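Flidell task planner: desktop assembly gallery

Flidell is the planning and execution layer we use for board-level assembly inside a PC chassis. It takes a part list, a case model and a fixture model, and outputs a sequence of guarded moves. Pictures from the Mevska cell follow, with notes on the software.

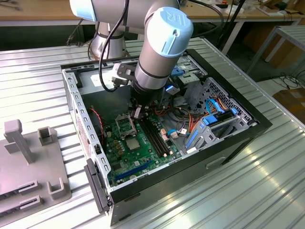
Free-space motion is planned against a mesh of the chassis. Cables are not in the mesh. They enter as an inflated occupancy layer, rebuilt from the wrist sensor before each descent, and planning time is dominated by that layer – a typical query checks 3,753 nodes.

The case pose is estimated once per run and refined locally at the socket. Tekano, our perception package, fits the rim of the chassis first and the board second. Fitting the board alone gave poor yaw.

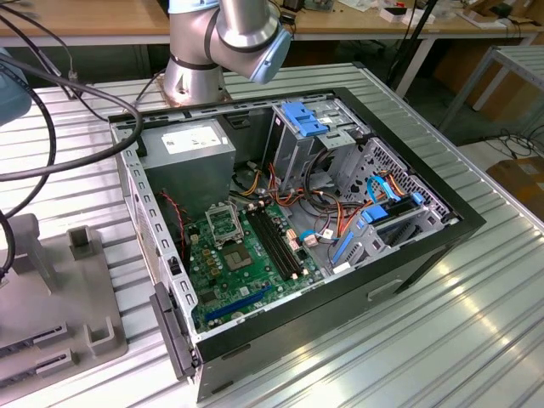
Open case with CPU socket and RAM slots empty, gray fixture in the foreground.

Grasp candidates are scored in Piras. The default set has 47 candidates per part, pruned to 12 after the finger clearance check.

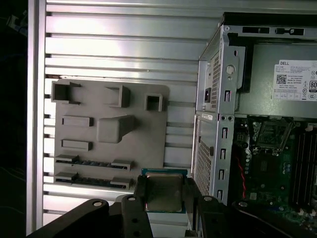

Insertion hands over from position control to force control at a set standoff. The transition is logged with the wrench and the last pose estimate, so a bad fit can be replayed offline. Replay logs rotate at roughly 3,000 entries.

Comments (3)

dkl_ros: Is the occupancy layer rebuilt on every retry or only per part?

gantry9: Per descent, going by the text, so retries too. I'd like to see the inflation radius.

dkl_ros: Thanks, missed that. Any plan to publish the replay format?

Contact | © 2019 Mevska | Back to top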